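April, bench notes, glue and felt

Back on the wool felt question this morning, coffee in hand. The Zerkau sheets finally came in and they're nicer than I expected - dense, no fuzz coming off on my sleeves, and they cut clean with the rotary blade. The Prilby stuff still pills if you so much as look at it. I'd happily use up what's left of it on drawer liners and never order it again.

Glue test went on after lunch. I did 3 strips with the hide glue and 2 with the white glue from Bermúdez, all pressed under the same steel plate. Hide glue grabbed fast (too fast, I had one strip crooked and couldn't slide it back!). The white glue gave me plenty of time to fuss, but it soaked through the thinner felt and left a stiff shiny patch. Might be my fault for brushing it on like pancake syrup.
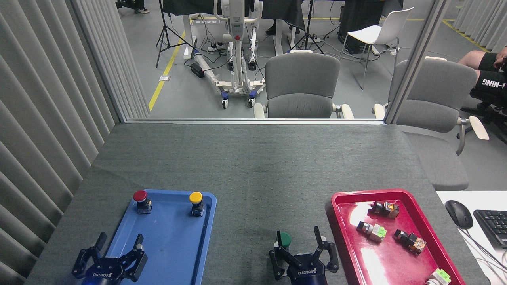 Next round I want to roll it on thin with the small foam roller and let it tack up before the felt goes down. Also going to rough up the backing board first. I sanded one offcut at 300 and it felt way too slick, so whoever put 300 on the old instruction card, I'd love a word (it may well have been me). Something much coarser, and keep the 400 for the edges only.

Smell report: hide glue is still awful. Opened both windows and the hallway people complained anyway.

To do: ask Birkuvholm if they sell the thicker felt by the half roll, wash the roller before it turns into a rock, and find the good scissors - somebody's been cutting sandpaper with them again. Strips stay under the plate overnight, please don't peek. I'll pull them in the morning and write down how they peel.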